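Clultwood Library to Extend Toy Lending Service to Two Branches

The Clultwood Public Library will extend its toy and puzzle lending service to the Melen and Erell branches in March, following approval of the library's annual operating plan in January 2020. The service has been available only at the main building until now.

Under the plan, cardholders at all three locations will be able to borrow up to two items at a time for a period of three weeks. Items may be returned to any branch during opening hours. The outdoor book drops may not be used for toys or puzzles.

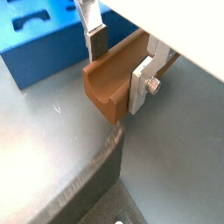

The collection was started with a gift from the Borbély family and now holds 281 items, most of them intended for children under six. Families borrowed from it 1,075 times last year, according to the library's annual report. Building sets and sorting toys were requested most often, followed by floor puzzles.

"Parents at the two branches have asked for this service for a long time," said Troels Hallgrímsson, director of the library. "Many of them do not have an easy way to reach the main building, and we are pleased to bring the collection closer to them."
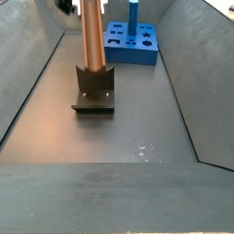

A blue shape sorter with a peg standing in one of its openings.

The library will purchase 61 new items before the branches begin lending. Each branch will keep a small permanent selection, and the rest of the collection will move among the three buildings every two months. Requests for a particular item may be placed at any service desk or by telephone.

There is no charge to borrow. A late fee applies after a grace period of five days – the same rule that covers picture books – and families will be asked to pay for lost parts only when a set can no longer be used.
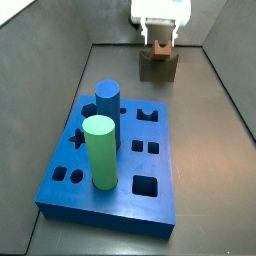 Shape-sorter board with hexagonal and arch-shaped holes.

Hafþór Bach, who manages children's services, said that staff will check and clean each item on its return before it is lent again. Items that need repair will be sent to the main building.

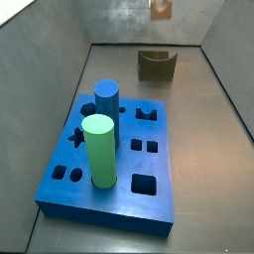 Nearly 200 households are already registered for the service. Current members do not need to register again, but new members must bring a library card and proof of address to the service desk. Registration at the Melen and Erell branches will open two weeks before lending begins.

Comments (4)

gran_of_five
Wonderful news for Erell. It takes me two buses to get to the main library with the little ones.

P. in Melen
Will the Melen branch be open later in the evening for this? It closes before I get off work.

dkw
We lost one piece of a puzzle last summer and the desk was very nice about it. Glad to see that is now the written rule.

Reading Room Regular
Good, but please fix the heating at Erell too.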